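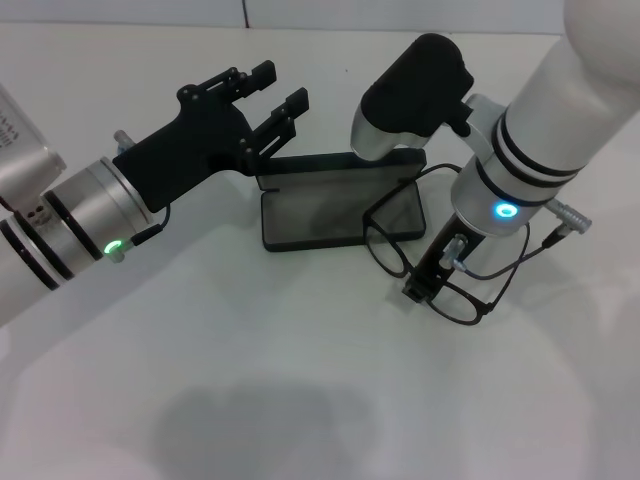 3 min read

Harju cell: setup and care notes

Hi! I'm Rosário, and I look after the two-arm cell we call Harju. If you're taking it over from me for a few weeks, start with this file. It covers how the cell is put together, what I do to it before a run, and what tends to break. The task it's set up for right now is putting eyeglasses away in a case, and most of my habits come from that.

Last updated June 19, 2018.

What's in the cell

Two arms, left and right, facing the same off-white table. Both carry black grippers, the left one with two linkage fingers. The right wrist also has the sensor module bolted to its side on a curved bracket, so that arm is bulkier than it looks on the drawing (ask me how I found out).

Each gripper gets its cable from the connector on its own wrist. Let the cable hang in a shallow curve. Pull it tight and it'll work itself out of the connector, leave too much and it snags on whatever you're holding, and eyeglass temples are very good at snagging things.

Before you start

Power up the arms first, then the grippers, then run the Clirano startup script. It takes a while and prints a lot of warnings. The one about the clock is fine. The one about the wrist isn't, so stop there and reseat the connector.

Check the wrist lights. In my config the light colors are set per arm: green on the left, blue on the right. I like being able to tell them apart in the recordings!

Wipe the table with a dry cloth. Wipe the fingertips too. Skin oil from handling the glasses gets on them and the grip goes slippery by the end of the day.

Set the case down open, lid edge toward the back panel, and make sure it's empty. Glasses go to the right of it with both temples open.

Looking after the grippers

I go over the pivot screws every 800 cycles. Snug, no more. Graça over-tightened one in November and the finger closed in little jerks until we backed it off again (sorry, Graça, it had to go in the file).

The black bands on the arms sit along the wrist and forearm. Swap them when they start to feel loose, and put the new ones in the same spots, clear of the joints.

If a finger stops short of closing, look for grit in the linkage before you touch any settings. A soft brush does it nearly every time.

The recordings

There are 844 episodes in the set so far. I marked 208 of them as "recheck", mostly for a slipped grasp at the bridge. They're still in the folder, please don't delete them! Rocío wants to go through them herself.

Known problems

The sensor module can bump the case if the right arm comes in low. Raise the approach height in the Tikura config and save it as a new file.

Clear lenses confuse the depth readings. I haven't fixed this. Version 2 of the config ignores the lens area and goes by the dark frame, and that's the one to use.

Spare fingertips are in the drawer marked Plindidton, under the cable ties.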